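About Frade
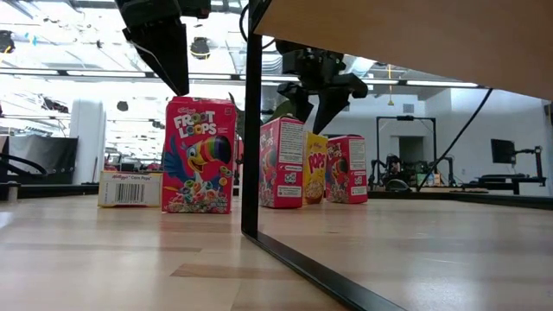
How it started

Hi, I'm Tomás Bastos, and I run Frade with my business partner, Alcides Arboleda. We pack snack and breakfast boxes for small offices, summer camps and the odd wedding (yes, people want cereal at midnight, and I'm one of them!). It began in my kitchen in Lornberg with 2 shelves and a label printer that jammed every time it rained. These days we have a proper unit on the Tralton road and a team of nine.

What goes in

Small cereal boxes are still the thing we get asked for most. Froot Loops and Corn Pops are the big favorites, and I gave up arguing for plain oat flakes years ago – our customers voted with their spoons. We also do granola, dried fruit, crackers and long-life milk, and you can mix them however you like. An office order can have up to five kinds of cereal in it.

How we pack

Alcides lays everything out on a table before it goes in a carton, so we can check the flavors against the order sheet. I used to pack straight from the shelf and I got it wrong a lot! Last April we sent out 3,047 boxes, our busiest month so far, and Grindar handled the deliveries.

Come say hello

Pickup is at the side door, next to the bike rack. Ring twice – the bell is quiet and I usually have the radio on.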